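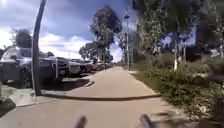
Do wider paths make people walk more?

The studies we reviewed do not show that they do, and most of them were not set up in a way that could.

Figure 2. Wide concrete path running alongside a parking lot.

4.2 Path width and reported walking

The belief that width matters is old and easy to hold. A broad, smooth path of the kind in Figure 2 looks like an invitation, and planners' handbooks treat it as one. Our concern in this section is with what has been measured. We take the Gistwood survey first, as the largest of the sources and the one most often cited by the others, and then turn to the Sendby counts and the phone data.

The Gistwood survey collected 2131 usable responses from adults living near one of nine rebuilt paths. Respondents were asked how many minutes they had walked outdoors in the past week, and how many minutes they had walked in a typical week before the path was rebuilt. The difference between the two answers is the survey's main outcome. It is positive at every site, and later papers have repeated it as a gain in walking.

We do not think it can carry that weight. The "before" figure was not collected before anything. It was recalled after the work was finished, by people who had lived through months of closures and detours and who knew from the cover letter that the survey was about the new path. People asked to compare a past they barely remember with a present they have just been told is improved will tend to find an improvement. The authors mention recall as a limitation in their closing paragraph and then make no use of the point.

A second problem is season. The questionnaire went out in July. A "typical week" covers the whole year, winter included, while the past week was a summer one. Some part of the reported gain must be weather. How large a part is unknown, and the published tables do not allow it to be worked out. A comparison group living near paths that had not been rebuilt would have settled the matter cheaply. There was none.

The survey also used the Chatzigeorgiou scale, which rates a walking route from 0 to 100 on the basis of width, surface, shade, lighting and crossings. Routes scoring 80 or above are labeled "supportive." We could find no account of how that cutoff was chosen. It appears in the first manual without a reference and has been copied forward since. More troubling for the present question, width feeds directly into the score. When the Gistwood authors report that supportive routes were wider, they are reporting a property of the scale. When they report that people on supportive routes walked more, the effect of width cannot be pulled apart from that of shade or lighting, which were often improved under the same contract.

The Sendby counts avoid the recall problem, as they come from people passing a fixed point. Counts went up after widening. Here we are more willing to believe that something changed, though it is less clear what. A count at a single point cannot tell a new walker from an old one who used to take the next street over. Two of the parallel streets in Sendby had no counters, and the report says nothing about whether foot traffic there fell. It also treats a person who passes out and back as two passages, so a modest number of residents making one extra round trip would look the same as a larger number of residents taking up walking. The report's summary speaks of "more people walking." Its own method section speaks, correctly, of more passages.

The phone data come from Zavow, a step-counting app that released area totals for research use. These totals are attractive because they cover long periods both before and after construction. Their weakness is the user base. People who install a step counter are already interested in their steps, and those who lose interest delete it. An average taken over current users will drift upward over time even if no individual changes at all. We asked whether totals limited to continuous users could be supplied and were told that the release did not permit it. Until such totals exist, we would give the rising line in the published charts very little weight.

None of this shows that width has no effect. A very narrow path next to fast traffic may well put people off, and we would not be surprised if there were some point below which each added foot of width matters a good deal. The sources simply have little to say about it, as nearly all the paths they cover were passable to begin with. What they compare is an adequate path with a generous one. On that comparison we find one result resting on memory, one that cannot separate new walking from moved walking, and one that may reflect who keeps an app on their phone.

It is sometimes argued that three weak results pointing the same way add up to a strong one. That would be fair if their errors were unrelated and as likely to run down as up. In these sources each main source of error pushes the estimate upward. Pooling them would give a tighter interval around a number that is probably too high, and for that reason we have left them out of the combined estimate in Section 5. Readers who prefer to include them will find the extracted values in the appendix, along with our coding of each study's design.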